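4.3 Setting up the scoreboard console before a match

In this section you prepare the Clevilar console for a football match with two halves. Please read all steps one time before you start. The set-up takes a few minutes when the board is already hanging and has power. For the mounting of the board, see section 2.

Caution: Do not connect or disconnect the data cable while the board is switched on. The output stage of the console can be damaged, and this damage is not covered by the guarantee.

1. Put the console on a flat and dry place with free view to the pitch. The halfway line is the best position.

2. Connect the data cable to the socket marked OUT. Turn the ring to the right until you feel a click.

3. Switch on the board first, then the console. The display shows the version number and after that the word READY.

4. Press MENU and choose SPORT. Go with the arrow keys to FOOTBALL and confirm with OK.

5. Enter the length of one half. The factory setting is 45 minutes. For youth matches, ask the referee which length is valid and do not trust the setting from the last match.

6. Enter the team names. Each name can have up to 23 characters, spaces included. Longer names are shortened on the board, but they remain complete in the match report.

7. Choose the direction of the clock, UP or DOWN. Most referees in football prefer UP.

Note: The console keeps the last 21 matches in its memory. When the memory is full, the oldest match is deleted without a warning. Save the reports to a USB stick at the end of each month in the season.
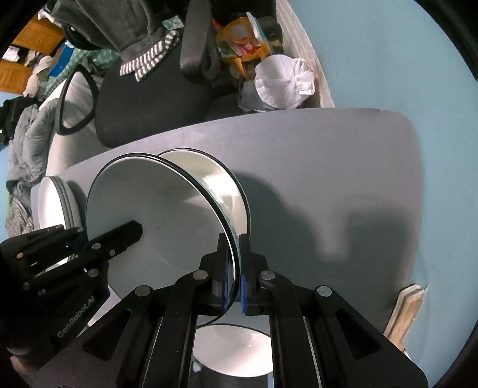

Gion Aigner wrote to us in February that his clock continued to run during the half-time break, although he had pressed STOP. He found that the key lock was on: with the lock, the console accepts only the goal keys. We have now changed the order of the steps below, so that the lock is checked before the kick-off.

8. Look at the small lamp next to the key symbol. If it is red, hold the LOCK key for 2 seconds until the lamp goes out.

9. Make a short test. Press START, wait until the clock on the board moves, then press STOP. The clock must stand still on the console and on the board.

10. Add one goal for each team and take it away again with the minus key. Check that both sides of the board show zero.

11. Hold RESET until you hear the signal tone. The console is now ready for the kick-off.

Note on added time: The console does not stop by itself at the end of the half. It shows the added minutes in smaller digits beside the main time. Press END HALF only after the whistle of the referee. If you have pressed it too early, press BACK and the time continues without a loss.

Caution: The signal horn is loud. Do not stay directly under the board during the test, and set the volume not higher than 70 when there are children near the pitch.

If the board remains dark after step 3, go to section 7.1. If only single digits are missing, go to section 7.2.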